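What I Learned About Rain, Mud and a Very Small Creek

My project for Environmental Studies this term was about the creek that runs behind the Ilten apartments. Everyone in town calls it Gwilliam Creek, even though the map just shows a thin blue line with no name. I picked it because I grew up two streets away and spent a lot of my childhood falling in it, and I wanted to find out why it gets so brown after a storm. My partner was Kristof Hoekstra, who is way better at math than I am and kept me from rounding everything to the nearest ten.

The question

We wanted to know how long the water stays cloudy after it rains, and if it's worse below the parking lot than above it. My guess was that the parking lot was the problem (I was pretty smug about this for the first two weeks). Kristof thought it was the bare bank by the footbridge, where the grass has worn away and people slide down to the water.

How we did it

We had 3 sampling spots: one upstream of the parking lot, one right below the storm drain, and one past the footbridge. At each spot we filled a clear plastic tube and looked down through the water at a black and white disk at the bottom. You let water out until you can see the disk, then write down how deep the water is. Low numbers mean cloudy water. It's a really simple test and I got weirdly attached to it.

We went out after 6 different storms in the spring, plus a couple of dry days so we'd have something to compare with. Each time we took one set of readings as soon as the rain stopped and another set the next day. One of those storms ended on a Sunday at 6 in the morning, and I'd like some credit for getting out of bed.

The creek isn't deep, but the bottom is soft and it will happily keep your sneakers. I ruined a pair on the first trip. After that it was rubber boots every single time, and I also learned to pull my socks up over my pant legs before putting them on, or everything bunches up at the knee and you walk around like a penguin. 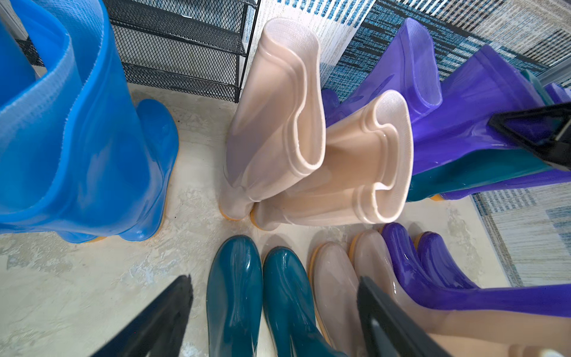

What we found

On dry days, all three spots were nice and clear, and we could see the disk with the tube nearly full. Right after a storm the upstream spot got a little cloudy, the storm drain spot got cloudier, and the footbridge spot looked like chocolate milk. So Kristof was right, and he was only a little annoying about it.

The part that surprised me was the next day. Below the storm drain, the water had mostly cleared up by then. Past the footbridge it was still murky after five of the storms. We think loose dirt keeps washing off that bank even when the rain is over, especially if people are climbing down there. We didn't test that part, so it's more of a hunch.

Problems we had

Our biggest problem was that we didn't always read the tube the same way. Kristof has better eyes than me and kept seeing the disk sooner. After the second storm we made a rule that we'd both read it and use the average. I left the readings from the first 2 storms in the report, but I marked them with a star in the table so you can tell.

We also lost one notebook page to the creek. I had copied most of it into my phone already, thank goodness, but the dry day reading for the upstream spot is gone.

What I'd do next

If I had another term, I'd want to see what happens if somebody plants the bare bank or just puts a rope across it for a while. Willow cuttings seem like a good bet, and they're cheap! I'd also like to start in August when the creek is at its lowest, and get more dry day readings before the fall rain shows up. Kristof wants to measure the slope of the bank too, and he has already asked to borrow his uncle's level.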